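Filed under: Workshop notebook / Tabletops and small parts

24th August

Okay, so the marble-pattern top is finally in, and I have opinions! I spent most of the morning on it with the little wood cubes, because that's the kit we have to get ready for the Brultby people, and I wanted to know what it's like to work on before we promise them anything.

First thing – it's noisy. The old gray mat swallowed every sound and I'd gotten used to that. On this top a cube dropped from even a low height gives you a sharp little clack, and if it lands on a corner it skips. I had two go off the side before lunch and one of them is still under the shelving, I think. (If you find it, it goes in the jar by the sink, not back in the set. The corners get dinged when they hit the concrete.)

The cubes themselves are nice. They came out of the Kalinowski order, the bag of 100, bare wood, no finish at all. I sorted through the whole bag and put aside the ones with fuzzy edges, then gave the rest a quick rub with fine paper. Please don't oil them. I know somebody wanted to try it in February on the old batch and they looked great for a day and then picked up every bit of lint in the building.

My worry was that pale wood on a pale top would be hard to see. Under the overhead lights it's fine, the grain is warm enough to stand out. Late in the day with the blinds open I'm less sure, so I'd like one more look at that before we call it done.

Weighed the sorted bag while I was at it, 606 grams on the Zisport scale, bag included. Writing that down so I can tell later if we're losing them, which we always do.

Cleaning: damp cloth, then dry cloth. The Nundinero spray leaves a film that you can't see but you can feel with a fingertip, and the cubes slid way too easily after I used it. Took me three wipes with plain water to get rid of it. I moved the bottle to the other cabinet so I don't grab it out of habit.

Bowl next. I went back and forth between the white one and the red one and I'm going with red – it's shiny and it shows smudges, but you never lose track of where it is. It lives on the left. I tried a folded napkin under it to stop it creeping and that was more annoying than the creeping.

For the layout I quit trying to be neat. Rows look tidy and teach you nothing, so I just scatter the cubes over the middle and leave them at whatever angle they end up.
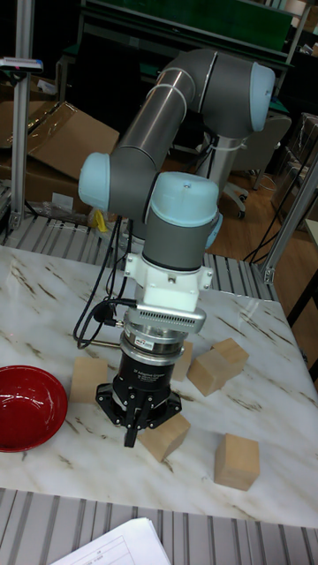
Do the cubes need to be washed before they go in the kit?
Just wipe them with a dry cloth. Soaking raises the grain and then you're back to sanding.

Still to do: order felt dots for under the bowl, check the top again in late light, and find a lid that fits the cube box. The one that came with it is warped and pops off at one corner whenever I pick it up.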